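Ticket log: transcription of confidential source interviews uploads to the wrong folder
Ludness Newsroom Desk, support and troubleshooting 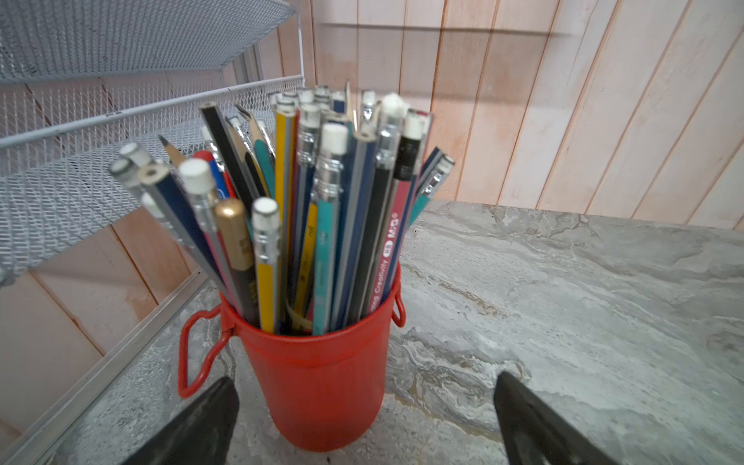
Page 2 of 7

Opened by: Latrice Strickland, legal affairs reporter
Handled by: Abrehet Abdella, support
Product: Bokard (interview recording and transcript tool)
Priority: high
Status: solved, one point open

First message from reporter, 8 June 2019

I am writing a long story about the court order against our paper, the one where the prosecutor asks for my notes from the Zúñiga interviews. Our lawyer told me to keep all recordings in the sealed folder, where only I and she have access. This morning I opened the shared folder of the courts team and I saw two transcripts from the interviews there. The audio is not there, only text. I did not put them there. Please treat this as urgent, and please do not delete anything before the lawyer says yes. We have a duty to preserve the material while the motion to quash is pending.

Reply from support

Thank you for the clear report. I have not deleted or moved any file. I took away the read permission for everybody on the courts folder except you and our lawyer, so the other reporters will see an error when they open it. I will inform them with a neutral message which does not name the source or the case.

Please tell me:
Which device did you use for the recording?
Did you start the transcript yourself, or did it start alone?
Did you change your team in your Bokard profile since February?

Reporter

Recorded on the office phone. The transcript started alone, I think, I never pressed the button for it. Yes, I changed team. In February I moved from the courts team to the investigations team, but I still help both.

Support, notes from checking

I compared the settings of the account with the settings of a test account.

Step 1. The sealed folder. Permissions are correct. Audio files are complete, and the access list has only two names.

Step 2. The transcript rule. There is an old rule in the account, "send finished text to team folder". It was created by the former administrator when the tool was installed. The rule looks at the team, and the old team was still saved in the rule, although the profile shows the new team.

Step 3. The automatic start. It was switched on for all recordings longer than two minutes. The short recordings have no transcript, and this fits with what the reporter sees.

Step 4. Access log of the courts folder. The log contains 199 lines for the period. Most of them are from the backup service. I found no opening of the two transcripts by a person other than the reporter herself. I exported the log and gave it to the lawyer in a closed envelope, as she requested - she does not want it by email.

Step 5. Test. I made a recording with my own voice reading the weather. With the old rule the text went to the courts folder. With the rule switched off, the text stayed beside the audio.

Reporter

Thank you, I am relieved to read step 4. The lawyer asks one more thing. Does the text leave our building when it is transcribed? If a company outside has a copy, the prosecutor could try to send the subpoena to them and not to us.

Support

This is a good question and I cannot answer it fully. In our contract the transcription is done by Woltton, and the contract says that they keep no copy after the text is delivered. I did not find in the contract what they must do if they receive a legal demand, for example if they must warn us first. I sent the question to them in writing and put the lawyer in copy. Until the answer comes, I switched off transcription for the whole sealed area. You will have to type by hand, I am sorry for this.

Reporter

I typed by hand for many years, it is no problem. Can the two transcripts go back to the sealed folder now? The lawyer agrees, if the original dates are kept.

Support

Done. I moved them with the dates preserved and wrote down the check value of each file before and after. The values are the same. Please open both files once and confirm.

Reporter

Confirmed, both open and the dates are right.

Changes made
Old team rule removed from the account.
Automatic transcript switched off for sealed folders.
Courts folder permissions restored for the team after the move.

Still open
Written answer from Woltton about legal demands. Ticket stays with Abrehet Abdella until it arrives.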